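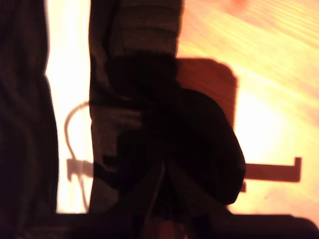 Danylo Bilyk wrote in under my July post to say that if I liked old print shops so much I should stop reading about paper and go and watch somebody make it, and that the open day at the Riedl mill was the one to pick. He was right, and I owe him a drink!

Last updated: 11/11/2018
40 shares | 15 comments

There has been a paper mill on that bend of the river since 1530, and the first thing you notice is how much noise the water makes. You hear it from the car park, you hear it in the ticket queue, and once you're in the vat room you have to lean in to catch what the guide is saying. I loved it. The wheel still turns the old stampers, big timber hammers that thump cotton rags into pulp, and you feel every thump through your shoes.

Then the vat itself. The papermaker dips the mould in, lifts it level and gives it a little shake, forward and back and then side to side, and there's a sheet. It takes a few seconds and looks like nothing at all. I had a go (they let anyone have a go, there's a rack of aprons by the door) and my first sheet had a hole in it you could post a letter through. My second was thick at one end like a doorstop. The third went on the felt with everyone else's and I was absurdly proud of it.

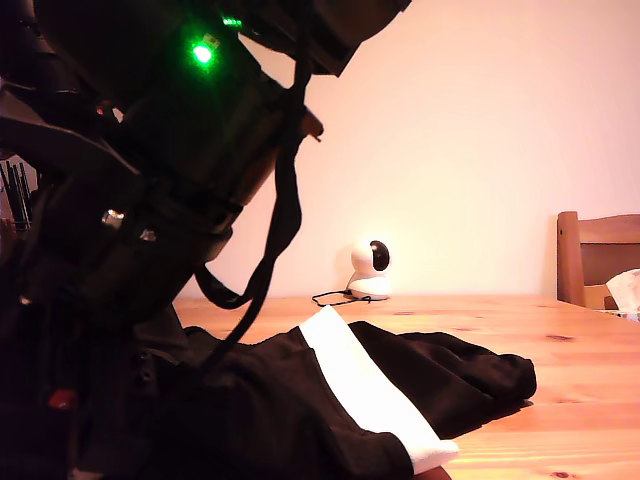

After pressing, the sheets go up to the loft, and if you visit, please don't skip the loft. The stairs are steep but it smells wonderful up there, a bit like a clean airing cupboard, and the shutters along both sides are opened or closed depending on the wind. In a good week they dry 3000 sheets. The guide said damp autumns are the worst, and that you learn to listen for rain in your sleep.

Sizing was the part I knew least about. Each sheet gets a bath in warm gelatine so that ink sits on top and doesn't spread. They had two scraps pinned up to write on, sized and unsized, with a dip pen on a string. My name on the unsized one turned into a spider.

The shop is small and dangerous. I came away with a pad of the heavy watercolour paper they call Erent, and a packet of envelopes with bits of flax in them - no idea who I'll write to. Soup in the barn was good, the bread was better, and the queue moved quickly.

Wear shoes you don't mind getting splashed. Parking is in the lower field, and the footbridge gets slippery.

Get new posts by email. Enter your address to join the newsletter. You can unsubscribe at any time.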